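Search this site
Search

I've never quite believed in plastic shape blocks. Everyone who has ever kept a toy cupboard owns a tub of them, and every tub promises the same thing on the lid: early geometry. The Clullora set I bought in January promised it in four languages and cost me 18 pounds, which seems a lot for a green cylinder and its friends.

Eyerusalem Seyoum, who commented on my last post, says the colours do the teaching. I doubt it. Ask for the blue triangle and you learn that somebody knows blue. 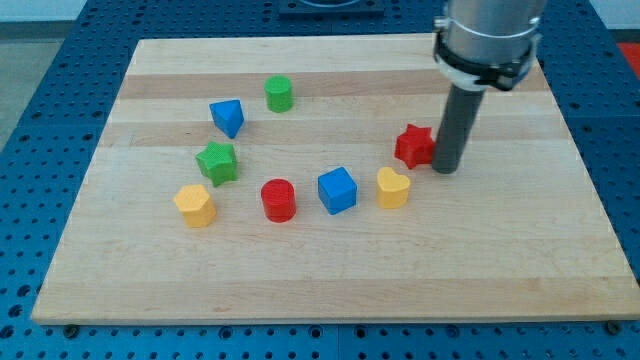
What does matter, I think, is what you put them on. Carpet is hopeless - anything upright goes over. A wooden board is far better, and a stripy one gives you lines to set things against without a word about geometry. Mine came from Butt, the kitchen shop, and was meant for bread.

I'm less sure about fixing it down. Brurico sell a kit for that at 23 pounds, and I can't see what it does that a damp tea towel doesn't. Still, I've been wrong about tea towels before. If anyone has tried the kit, the comments are open until 10th October.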